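Cuaderno de laboratorio. Sección de adhesivos y encolados, taller de encuadernación y conservación Tsolakis
Entrada del 7 de agosto de 2025
Redacta: Despina Michailidis
Asunto: engrudo de almidón de trigo, lote 21, y estado de las guardas del registro de Mundomton

Se retoma la serie de preparaciones interrumpida en abril. El lote 20 se dio por perdido a causa del moho y no se tendrá en cuenta en las comparaciones. Para el lote 21 se ha utilizado almidón de trigo purificado del mismo saco, conservado en el armario seco, y agua desionizada. Proporción de partida: una parte de almidón por cinco de agua, en volumen. El almidón permaneció en remojo toda la noche, tapado, y se decantó el agua sobrante antes de la cocción.

Cocción al baño maría, con agitación continua a mano. La mezcla empezó a espesar más tarde que en las preparaciones anteriores, posiblemente porque el baño no había alcanzado la temperatura de trabajo cuando se introdujo el recipiente. Se anota como desviación del procedimiento. Una vez translúcida, se mantuvo al fuego durante 21 minutos y se dejó enfriar con la superficie cubierta por una lámina de poliéster. Peso final: 982 g.

El engrudo se pasó tres veces por el tamiz de crin. En la primera pasada quedaron grumos pequeños en el borde; en la tercera, ninguno apreciable. Aliki Liapis considera que la textura es algo más corta de lo deseable para papel japonés fino y propone rebajar solamente la porción destinada a laminado. Se acepta la propuesta. La porción para lomos queda sin diluir.

Pruebas de adhesión. Se prepararon 12 probetas de papel de trapo verjurado, encoladas a contrafibra y secadas bajo peso entre secantes y no tejido. Los secantes se cambiaron al cabo de media hora y nuevamente antes de la pausa de mediodía. Cuatro probetas presentan una ligera curvatura hacia la cara encolada. Las cuatro proceden de la misma hoja, por lo que no se atribuye el defecto al engrudo hasta repetir la prueba con papel de otra resma.

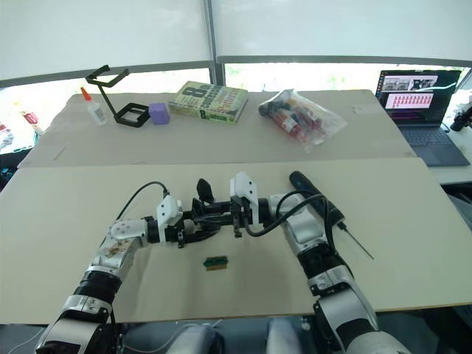

En cuanto al registro de Mundomton (número de entrada 2904), se completó la limpieza en seco de la guarda anterior con esponja de caucho vulcanizado y brocha suave. La guarda posterior está adherida a la tapa con una cola animal muy oscurecida, quebradiza en la zona del cajo. Se ensayó el reblandecimiento con cataplasma de metilcelulosa en un ángulo de la contratapa, con intervalos cortos y retirada a espátula. La cola cede bien. Se observa, sin embargo, un leve cerco de humedad en el papel jaspeado, que no había aparecido en la prueba de la guarda anterior. Se suspende la operación hasta disponer de una cataplasma más densa.

Las tintas del primer cuadernillo se comprobaron con hisopo apenas humedecido. La negra del texto es estable. La roja de los encabezamientos cede pigmento de manera visible al segundo contacto y queda excluido, por tanto, cualquier tratamiento acuoso en esas páginas. Mhairi Lennox ha incorporado el resultado a la ficha de condición y solicita que se indique también en la cubierta de la carpeta provisional, con lápiz y en el ángulo superior derecho.

Nota sobre materiales. El papel japonés recibido de Irkex no corresponde al gramaje solicitado. Se ha separado del resto y no debe emplearse en injertos, aunque puede servir para bisagras provisionales. Urmas Mägi tramitará la devolución de los pliegos sin abrir. Quedan existencias suficientes del papel anterior para terminar los cuadernillos segundo y tercero.

Observación de Melina Triantafyllou, que se transcribe a petición suya: en los injertos del margen inferior conviene desbarbar el papel con línea de agua y no con cuchilla, también en los tramos rectos. El corte limpio deja un escalón perceptible al tacto y marca la hoja contigua cuando el volumen permanece cerrado. Se revisarán los injertos realizados en el registro de Redudham, en los que se empleó cuchilla en dos folios.

Conservación del lote: tarro de vidrio con tapa, en frigorífico, etiquetado con número y proporción. No se ha añadido fungicida. Se desechará ante cualquier cambio de olor o separación de agua en superficie.

Pendiente:
Repetir las probetas con papel de otra resma.
Preparar metilcelulosa a mayor concentración y ensayarla en la contratapa posterior.
Calibrar el termómetro del baño maría.
Reponer secantes de formato grande.
Consultar con Mundomton si desea conservar los restos de la cola original retirada.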